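Search this site
Enter keywords
Go

Stop buying grippers from the video

By Dougal MacBrayne
July 26, 2022

Most gripper comparisons I read are about picking things up. A box goes from one side of a table to the other, the vendor gives you a grip force and a cycle time, and you are meant to choose on that. I think this is the wrong test for most of the people who end up paying for the hardware, and I would like to see lever and handle tasks put first.

I have spent much of July on a trial for Rasside, who fit out washrooms and small kitchens and want an arm that can work fittings over and over for wear testing. The shortlist came down to two parallel grippers, one from Kallix and one from Maillard. Both have two fingers, both bolt to the arm we use, and on paper you could swap one for the other without anyone noticing. The data sheets did not help us choose between them.

We did the first round in simulation. I know plenty of readers think that is a way of putting off the real work, and I used to agree. My view now is that a simulated bench is the right place to throw out bad ideas, provided you are strict about what you ask of it. We asked one thing: can the fingers get to the lever, and stay at it, without the wrist ending up somewhere silly?

The bench in the model is plain. There are two arms on a wooden table, with the fitting on a plate between them. We kept the second arm in the model even for tasks that only need one, so that its base still takes up room on the table. A lot of published work leaves out whatever is not being used, and then people are surprised when the real cell has less space in it.

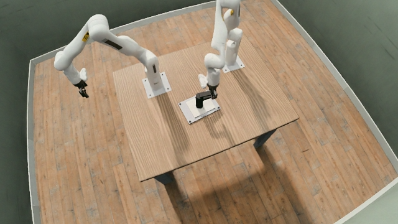
What a lever asks of a gripper

A lever is a harder test than a box for a simple reason. A box comes with you when you move. A lever is fixed at one end, so its free end follows a path of its own, and the gripper has to follow that path too. If the fingers hold too tightly and the planned path is slightly off, you load the joint of the fitting sideways. If they hold too loosely, the lever slides out of the fingers part of the way round.

Both faults showed up in our runs. We logged 927 attempts across the two gripper models, with the starting angle of the lever changed each time. The Maillard fingers are longer and reached the lever more easily. They also lost it more often near the end of the swing. The Kallix fingers are shorter and made the approach awkward, as the wrist had to come down closer to the fitting, but once they had the lever they tended to keep it.

I would not have guessed that from the data sheets, where the Maillard looks better on nearly every line. Longer stroke, lower weight, quicker close. All of that may well be true and still be of little use to a man who wants a tap turned on.

The approach matters more than the grip

The larger part of our failures had nothing to do with grip at all. They came from the approach. A gripper coming straight down over a raised handle has very little room to be wrong, and the angle of the handle decides how much. Up to 29 of the failures in one batch came from a fingertip landing on top of the lever instead of beside it. Changing the gripper did not fix that. Changing where the arm paused before going down did.

So here is my first complaint about the trade. Suppliers sell grippers as if the gripper were the thing that succeeds or fails. Buyers go along with it because a gripper is cheap next to an arm and easy to replace. I have watched a firm buy three different grippers in a year to cure a fault that was in the approach height.

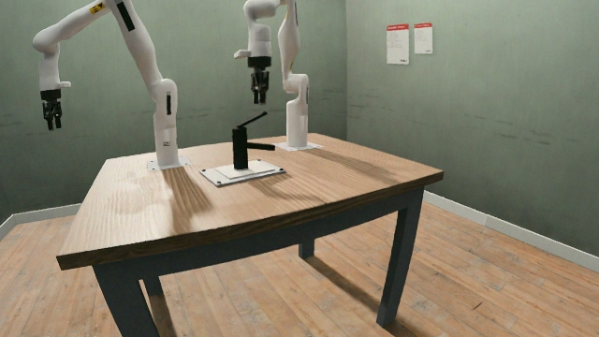 My second complaint is about how results are shared. When a team says its gripper works on levers, I want to know which lever, at what angle to begin with, and from which side the arm came in. Usually I get a film of the best run. Dristeditz, the small outfit that wrote our controller, sends its clients every failed run along with the good ones, sorted by where in the movement it went wrong. It makes for dull reading and I wish more people did it.

There are fair objections. A simulator is only as good as its contact model, and contact between a rubber fingertip and a smooth handle is one of the things simulators do badly. I accept that. I would not trust our numbers on slip to hold on the real bench, and I have told Rasside so in writing. The reach results are another matter. If the wrist will not fit beside the fitting in the model, with the right dimensions, it will not fit in the workshop either.

The other objection is cost. Building a decent model of the bench took us 2 weeks, and a supplier will lend you a gripper for nothing. But a loan gripper still needs an adapter plate, a cable, a driver and somebody's time, and at the end of it you have tested one. We could change the finger length in the model before lunch and have the answer by the afternoon.

We are taking the Kallix forward to the real arm, with a longer fingertip that we will have to make ourselves. The Maillard goes back on the list for the box handling job, where I expect it to do well.

Comments (3)

benchwright
Agree on approach height. We lost most of a spring to the same fault and blamed the fingers all the way through. Did you try coming in from the side?

Dougal MacBrayne
Only a little. It works at some lever angles but the forearm gets low over the table. I want to go back to it once the new fingertips are done.

T. Oakes
Not convinced about the reach results. Cables and hoses never make it into the model and they are what catches on ours.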